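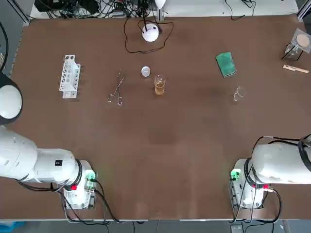 The bench inventory is overdue, and September is when I do it. My notes from last year were three lines long and one of them was wrong, so this time I am writing it down properly.

The glassware budget is small. I buy most of it from Cledport, where the cutoff for free shipping is 148 dollars, and I usually reach it by adding filter paper I don't need yet. Racks come from Mamani. They are white plastic, they weigh almost nothing, and they get pushed along the tabletop whenever a sleeve brushes them. I have tried rubber feet. The feet came off in the wash.

Small tools stay out while I work. Tongs lie flat, toward the back. The wire gauze goes near the front with its ceramic center up. The power cord for the desk lamp takes a wide loop across the top, and I keep meaning to shorten it. A folded cloth sits in the middle so it can be reached from either side. Beakers stand upright on the bare table, with the dish to one side.
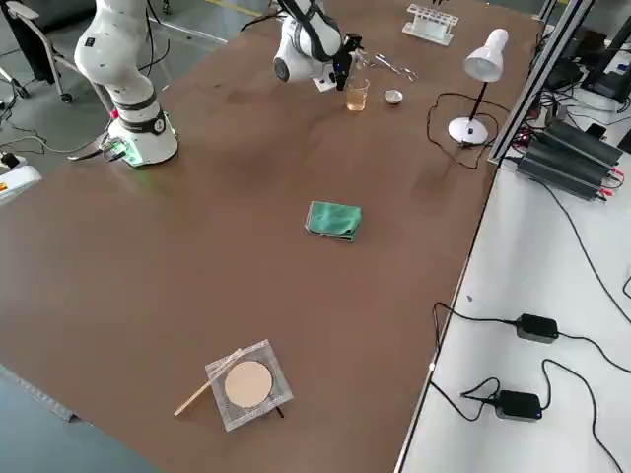
Storage after the session

Glass first. Each beaker is emptied, rinsed twice with tap water and once with distilled, then inverted on the drying pegs. The 500 mL size goes on the bottom row and the 1,000 mL on the shelf under it. I own one 2,000 mL beaker, and it lives in its box.

The dish gets a separate rinse and dries on paper. Tongs are wiped and put in the Uvden drawer unit, second drawer, points to the left. The gauze is stored flat. Mine has been bent once and has rocked on the tripod ever since.

Wooden sticks go in a jar. I throw out any with a charred end.

Still to order: two gauzes, one pack of cloths, labels for the drawers. Nulen has the labels in a matte finish that takes pencil.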